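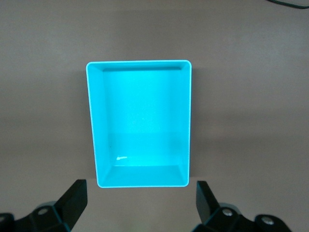

Most organizing advice starts with buying containers, and I think that is backward. The store in Estport where I buy my groceries gives almost a whole aisle to bins and baskets, and people load their carts before they have looked in a single drawer. I did it too. A bright cyan plastic tray with nothing in it looks like a solved problem. Then it goes home and fills up with dead batteries, rubber bands and keys to locks we no longer own.

Last October I emptied the kitchen drawers onto the table and sorted everything before I let myself think about trays. It took two evenings. I counted 138 objects, and I threw out or gave away more than half. What was left fit in the drawers as they were, except for the pens and the tape.

So I own one open tray now, for those. I like it without a lid. A lid hides the mess, and then I stop dealing with it. With an open tray I can see when it is getting full, and I clear it out on Sunday before dinner.

Stores will keep selling sets of twelve. I would buy one, use it for a month, and see if a second is needed.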